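Section 4: The Grip Fault

Our group's job on the Joseph project was the bottle-handling task. The arm takes an orange plastic bottle lying on the green mat, lifts it, and holds it for the other hand. Margaux Maillard wrote the grip controller and I did the logging. Geetha Nambiar supervised the lab sessions at Irnilberg.

The fault first showed up in June. The left hand closed on a bottle, the controller reported a stable grip, and the fingers kept tightening anyway. The stop command from the Nutov software did nothing for 615 milliseconds. The bottle body dented and the bottle slid out toward the person at the table. There was no injury, but we stopped work for the afternoon.
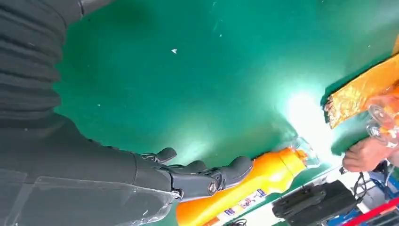 We went back through 109 logged grasps and found the same late stop in several of them, always when both hands were active. The cause was in the message queue. Finger position updates and stop commands shared one channel, and with two hands running the queue filled up – in the worst case 1814 messages were waiting ahead of the stop. Our watchdog did not catch it because it only checked that messages were arriving, and they were.

We made two changes. Stop commands now go on their own channel, and the Sotus driver limits finger current by itself, so a late message cannot crush anything. The new limit is 68 percent of the old one. Geetha also asked us to add a rule that hands stay off the mat while the fingers are closing. We should have had that rule from the start.

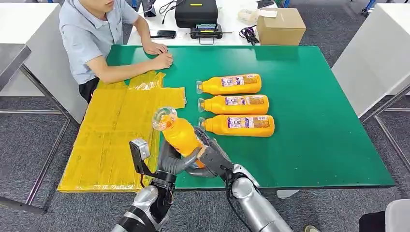 Figure 2. Both robotic hands on one bottle, with three more lying on the mat.

We repeated the two-handed task after the changes and did not see a late stop. The smaller current limit does cause more slips on the smooth part of the bottle, and Margaux is still adjusting the finger positions for that.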